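Category: Datasets > Medicine > Urology

# Vireo Stone Notes

Vireo is a table of 3,000 anonymous clinic records about kidney and ureter stones, collected at the Sarnberg and Dranitz clinics. Each row is one visit, so the same patient can appear in several rows.

## Files

- visits.csv: one row per visit
- stones.csv: size in mm, side, position, composition if it was analysed

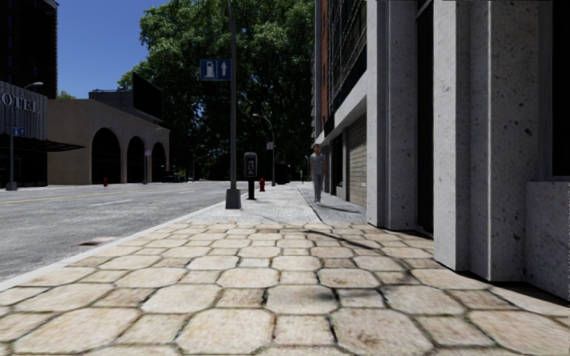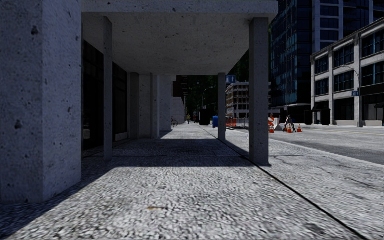
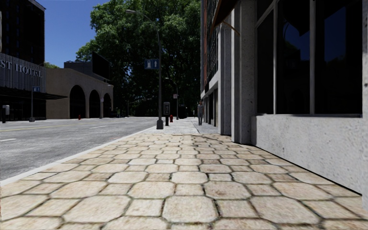
Composition is given for 1,815 visits. In the others the field is empty, and an empty field does not mean that no stone was found. Please read the column "finding" for this. Stones under 5 mm were measured on CT only. Ultrasound sizes are kept in their own column and should not be mixed with the CT sizes.

## Known problems

Dranitz wrote "left" and "right" in the report language until December, and a few rows are still not translated. Do not use the table for treatment decisions.

Last change: 30 May 2025

Comments (2)

stonecount: Is uric acid coded separately from urate salts?

ml_reader: Yes, see codes 3 and 4 in stones.csv.

Related
- Watkins Bladder Diary Set
- Vireo Lab Values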